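Flodari vuelve a apagar las farolas (y esta vez son cinco noches)

1 de octubre de 2026

Pues ya es oficial, vecinos: el barrio de Flodari repite el apagón nocturno que tanta conversación dio en agosto. Me lo confirmaron ayer en la oficina de distrito, donde fui a preguntar por otra cosa (un vado, no pregunten) y salí con el calendario en la mano. Serán cinco noches seguidas, desde el lunes que viene, y se apagarán las farolas de 16 calles entre la plaza del mercado viejo y la subida a Estimberg.

La idea es la misma que en verano: medir cuánto se nota la diferencia en el cielo y, de paso, en la factura. En agosto fueron solo 2 noches y a mí me supieron a poco, la verdad. Saqué una silla a la azotea, me puse una chaqueta fina y aguanté hasta las tantas. Mi vecina de abajo, en cambio, se pasó las dos noches protestando porque no encontraba la cerradura del portal, y tampoco le falta razón.

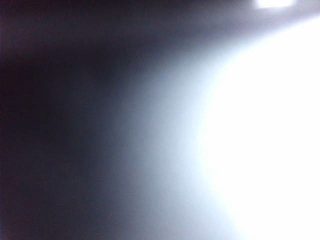 Sombra y claridad, las dos caras del debate en Flodari.

Lo que cambia ahora es el horario. En verano se cortaba la luz a medianoche y volvía a las cinco; en octubre empezará antes, a las once, y los pasos de peatones de la avenida quedarán encendidos todo el rato. Esto último lo pidieron los comercios y la parada de taxis, que en agosto se quejaron bastante. También habrá autobús hasta Sikville con una parada extra junto al ambulatorio, por si alguien prefiere no bajar andando a oscuras.

Para quien quiera aprovechar y mirar hacia arriba, el club de astronomía Panyasiri monta una sesión abierta en el campo de fútbol la noche del miércoles. Hay 40 plazas, gratis, y la inscripción se hace en el mostrador de la biblioteca en horario de tarde. Yo ya tengo la mía, lo confieso, que en agosto me quedé fuera por dejarlo para última hora y me dio una rabia tremenda. Piden llevar ropa de abrigo y no usar linternas blancas: si tienen una roja, mejor, y si no, un trozo de celofán con una goma hace el apaño.

Sobre el dinero, en el distrito no sueltan prenda todavía. Me dijeron que las cuentas de las dos pruebas se publicarán juntas, y que hasta entonces no se decide si el apagón se queda como costumbre mensual. A mí me gustaría que sí, aunque reconozco que no soy quien vuelve de trabajar de madrugada, y en la cola de la panadería las opiniones estaban bastante repartidas.

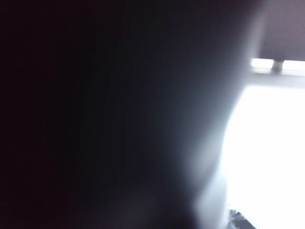

Qué conviene saber antes del lunes

Las calles afectadas están en el tablón del mercado y en la puerta de la biblioteca. Los garajes comunitarios y los portales no se tocan, esas luces dependen de cada edificio. Si alguien necesita acompañamiento para volver a casa, puede llamar a la oficina de distrito hasta las ocho de la tarde y le apuntan.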